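Home | Guides | Care | Parts | Contact
Print this page | E-mail this page
January, by Chiamaka Okonkwo

Louro Kitchen Scale: Setting Up and First Weighing

Welcome, and thank you for bringing a Louro into your kitchen! Give yourself 10 minutes for this section, and maybe put the kettle on first.

1. Turn the scale over and slide the battery door toward the Louro name. Put in the two batteries, matching the plus and minus signs, and close the door until it clicks.

Note: If you see Lo on the display with fresh batteries, take them out, count slowly to 22, and try again.

2. Set the scale on a firm, level surface. A folded dish towel underneath feels kind to the countertop, but it will throw your readings off every time.

3. Press ON and wait for the zero. Please don't lean on the scale while it wakes up (I do this more often than I'd like to admit).

CAUTION: Never load the scale past 3049 grams, and that includes the bowl or plate.

4. Press UNIT to move between grams and ounces. The scale remembers your choice, so most families only do this once.

5. Pick an empty plate that sits inside the platform with a little room to spare, and clear away anything that might rest against it. 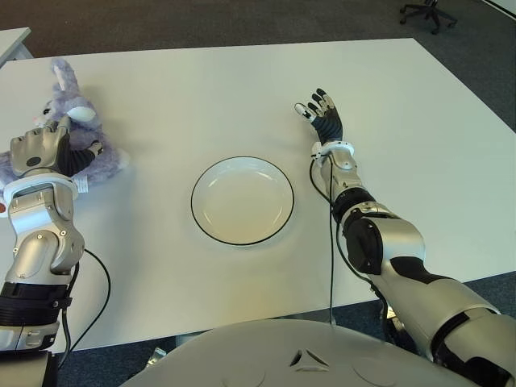
6. Center the plate on the platform and press TARE. The display goes back to zero, and you can start adding flour, berries, or whatever supper calls for.

Note: Lift the plate off and you'll see a minus number, such as -142. It's the weight of the plate, and it clears when you press TARE again.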